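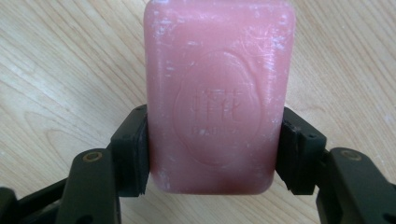 Facilities and Housekeeping, Bjarnason House

Last updated: 11/12/23
Posted by Kolbrún Mikkelsen, Housekeeping Office

To: residents-list
Subject: Re: Bar soap in the shared washrooms

Dear all,

Thank you to those who replied to Leif's message, quoted at the end. The position is as follows.

Bar soap will stay in the washrooms on the Zandora corridor. The pink bars with the oval stamp and the characters 蜂花 are the ones we shall continue to put out. Several residents asked whether the white patches on the surface mean that a bar has spoiled. We do not treat such marks as grounds for throwing a bar away, and residents are asked to leave marked bars in use. A bar should be replaced when it has split or has become too thin to hold.

Soap dishes are to be emptied and rinsed on each cleaning round. Bars should be stood on end to drain and must not be left lying on the edge of the basin. Wrappers go in the paper bin.

New bars are kept in the Litance cupboard, lower shelf. Please take no more than 2 at a time and sign the sheet inside the door. The present stock is 45 bars, and the next order will be placed in June.

Residents who prefer liquid soap may ask for a dispenser at the office. Requests should give the room number.

Yours sincerely,
Kolbrún Mikkelsen
Housekeeping Office

Leif Lund wrote:
> Dear Housekeeping,
> I should be grateful for a ruling on the pink soap. Two bars were
> thrown out on our corridor last week for having white marks on them,
> and I could see nothing wrong with either. Could we also be told
> where the spare bars are kept? The notice by the Fekix stairs still
> gives the old cupboard.
> Regards,
> Leif Lund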